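Agreeing the Rules Before the Robot Moves

Simulation has become the first place where many automation teams try out a task. It costs little, it breaks nothing, and a night's running can yield more attempts than a month in the workshop. The rules for reporting those attempts have been slower to arrive. The Vurnuswood code of practice, adopted by its member laboratories in February, is an effort to put them in order.

The code runs to 18 clauses and is written in plain terms. Its opening section deals with what must be fixed before a trial starts. A laboratory must write down the task, the starting position of each object, the limits on where it may be moved between runs, and the point at which a run is to be counted as finished. These entries are then locked. If any of them is changed, the count returns to zero.

The second section concerns the virtual room itself. Earlier practice at the Zirnby site allowed bare settings, with an arm, a table and a blank background. Reviewers found that results from such settings were hard to compare with those from furnished ones. Members are now asked to model the surroundings in full, including shelving, wall fittings, lighting and cables, and to file a still view of the room with each set of results.
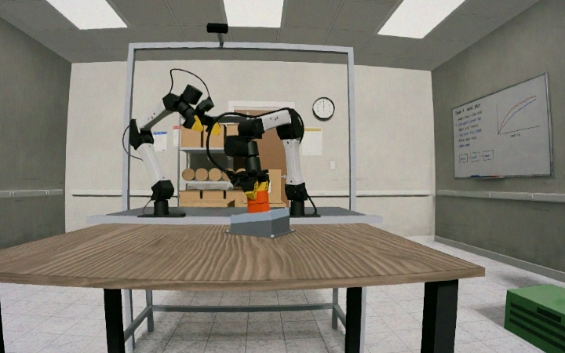

A simulated two-arm workcell, with the right gripper holding a tapered orange-red part against the top of a grey block.

Tasks in which one part must meet another receive particular attention. Contact is difficult to model well, and a small error in friction or shape can make a poor method look sound. The code therefore requires 1,000 simulated runs for any contact task, with at least 300 of them using altered lighting or altered object positions. Failed runs must be kept and listed by cause. A run stopped by the operator is to be recorded as a failure unless the reason was entered beforehand.

Where a cell has two arms, both must be covered by the safety record, even if the task calls for only one. The resting position of the second arm is to be stated, together with the clearance kept between the two.

Rafferty, which keeps the shared register, received 533 sets of results during the trial period. Many were returned for missing start positions, a fault the new form is intended to prevent. Prolwood has asked for a longer period to convert its older records, and this has been granted.

The code does not permit simulated results to stand in for a physical safety check. Members must complete that check on the real equipment, at reduced speed, before any cell enters regular use. The next revision will consider how flexible parts such as hoses and cloth should be treated.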